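Ticket: left gripper dropping things, open day at Hellbridge
Status: open (sort of)
Site: Hellbridge, demo bay
Raised: Thursday, 14:30

Hi all, me again! We've got the Zasley open day going on and visitors are having a go on the hand-held grippers, which is lovely, except the left one has started letting go of stuff. The right one is fine. Same table, same bin, same little white cylinder, and people can get hold of it with the right hand first time. 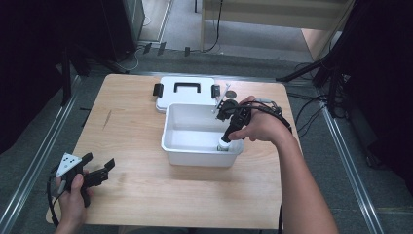
**What I've tried so far**

- Swapped the cables over at the Saltuvby box. No change, the fault stayed with the left gripper.
- Restarted the logging. It now reads 100 fully open on both, so I don't think it's the calibration (I did wonder, it was showing 81 on the left before lunch).
- Closed it on a folded bit of card. It holds if I squeeze hard, then the card twists and slides out.
- Had a proper look at the fingertips, which I should have done first, sorry.

The padding on the left finger is in a right state. There's a ragged strip peeling off the inner edge near the tip and another jagged bit sticking out further down. The right finger of the pair looks much tidier, with nice straight edges. 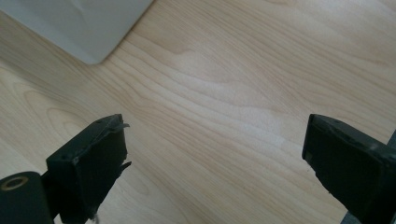
So my guess is that whatever we pick up is only touching the flappy bit and rolling off it. I haven't pulled the strip away in case it takes the rest with it. Can someone tell me if it's OK to trim it with scissors, or do I leave well alone?

**Update, 15:10**

Jia stores reckon there's a bag of spare pads, but it's on the other site and won't get here before we close. I've moved the left gripper to "hold this and wave it about" duty and visitors are doing the actual picking with the right. Nobody seems to mind, and a school group of 14 got through it quite happily!

Still need:

- a yes or no on the scissors
- two new pads, same thickness as the old ones
- the glue, if it isn't the stuff in the blue drawer

Leaving this open till the pads turn up.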